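Showing the arm what to do: notes for the second practical

Welcome back, and thank you to everyone who tidied up their cables last time. In this practical you will teach the bin-picking task in two ways, first by leading the arm through it by hand and then from the Skurkero remote handset, and I'd like you to notice how different the two feel. Most people rush the first few – please don't! A slow, slightly dull demonstration is worth a good deal more than a dashing one.

Each pair records 24 demonstrations, which go into the shared Trescombe set (we had 583 in it by the end of July). Start every one with the arm above the bin and the fingers open, and choose your object before you move. The ball is a kind place to begin. The bottle and the wooden brush or paddle ask for a bit more thought about the angle you come in at.

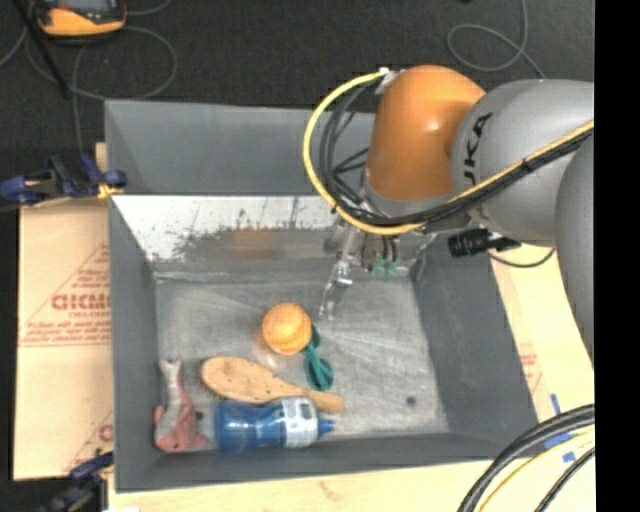 Should we throw away a demonstration if we fumble the grasp?
Keep it, so long as you recovered and finished the pick, and write "recovery" beside its number in your log. A robot that has only been shown perfect grasps has no idea how to put a poor one right.

Logs go to Torunn Amundsen before you leave the lab, please.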